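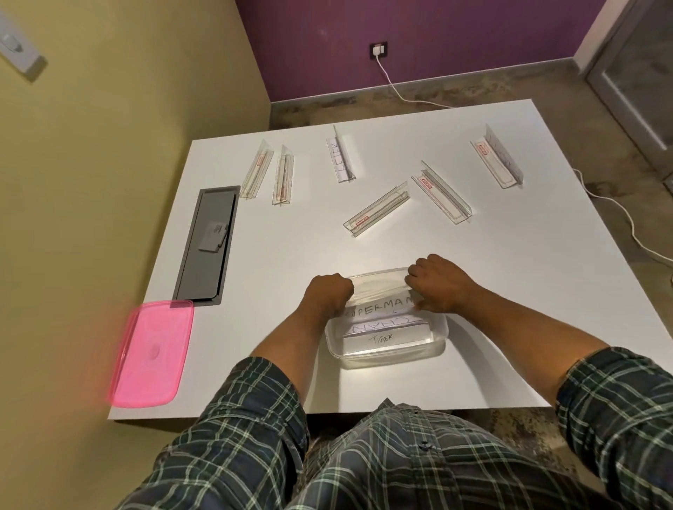
Les prénoms dans la boîte

Accueil | Magazine | Vie de bureau | Portraits | Archives
Rechercher dans le magazine OK

Par Dalia Uibo

Chez Plarnik, le rangement de la salle de réunion commence par les noms. Les chevalets en plastique transparent restent sur la table blanche, et les bandes de papier retournent dans leur boîte, celle qui possède un couvercle rose vif. On appuie un peu avec les deux mains pour que le papier se couche bien.

Sur les bandes, écrits au feutre noir, on lit des mots comme SUPERMAN ou TIGER. C'est une habitude de la maison depuis le mois de juillet. Pour les ateliers internes, chacun choisit le nom qu'il veut porter pendant la séance. Les vrais noms servent seulement quand il vient des visiteurs.

Birutė Jaunzems a proposé cette règle après une longue réunion avec l'équipe de Kimitz, où les titres imprimés sous les noms prenaient, selon elle, trop de place. « Quand je parle à un directeur, je prépare ma phrase. Quand je parle à Tiger, je dis la phrase », m'explique-t-elle. Je lui ai demandé si cela ne fatigue pas, à la longue. Elle a réfléchi et m'a répondu que certains collègues gardent le même nom depuis le début, et qu'elle les comprend.

J'ai assisté à un atelier de 13 personnes. Le matériel est très simple : un feutre, du papier blanc, des ciseaux. La bande doit glisser dans le support sans se plier, et pour cela il faut la couper un peu plus étroite que la fente. Un mot court se lit mieux de l'autre côté de la table. Les mots longs obligent à serrer les lettres, et on devine vite qui a commencé à écrire trop grand.

Les supports demandent plus de soin que le papier. Le plastique se raye si on les empile, alors on les couche les uns à côté des autres avant de les essuyer avec un chiffon doux. La boîte, elle, a déjà beaucoup vécu et ses parois sont devenues troubles. Birutė refuse de la changer.

À la prochaine séance, j'aurai moi aussi ma bande. J'hésite encore entre deux mots, dont un que je ne sais pas bien orthographier.

Contact | Mentions légales | © Maurya | Haut de page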